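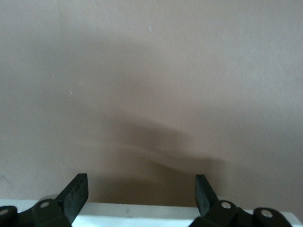 Issue 22 – page 4

WALLS, MARKS AND TOUCH-UPS: YOUR QUESTIONS

From the Posia tenant handbook. Covers the Nunen and Briem buildings. Ustance has its own page, different paint.

What color are my walls?
Pale mauve-beige, matte. Looks grayer on one side of the room and warmer on the other depending on the light. Same can.

There are tiny white specks on the wall. Do I report them?
No. Specks and short white marks like the ones in the photo are fine to leave. We only log them at move-out if they're bigger than a pea.

Can I touch them up myself?
Yes. Ask the office for a sample jar. Small artist's brush, dab, stop. Don't roll a patch, it will show.

What about smudges down low, right above the table?
Very common spot. Dry cloth first. Then a damp one, plain water, light pressure. Let it dry overnight before you decide it didn't work. No scrub sponges – they leave a shiny spot on matte paint and then we have to redo the whole wall.

Magic-type erasers?
Please no. See above.

I see a big brown patch on the wall. Is it a leak?
Check for a shadow first. Soft edges, darker in the middle, that's usually a shadow, and the one in the photo is. Move the lamp or whatever is in front. If the patch stays put, touch it. Damp or soft, call us the same day.

The wall looks streaky at an angle.
Faint diagonal streaks are from the roller. Not a defect, we don't repaint for it.

Can I push a white table right up to the wall?
Sure. Leave a finger of space if you can, or put felt dots on the back edge. Most scuffs we see come from a table geting bumped.

Can I hang things?
Up to 2 small nails per wall. No adhesive strips in Briem, the plaster there comes off with them.

How long does a jar of paint keep?
Lid on tight, out of the cold, until the next October walk-through. Stir it well, the color settles. If it smells sour bring it back and we'll swap it.

What does a full repaint cost me?
80 a wall if it's damage. Nothing if its normal wear.

Where do I pick up the jar?
Nunen front desk, before 4 pm. Bring your unit number. Briem people too – no desk over there yet.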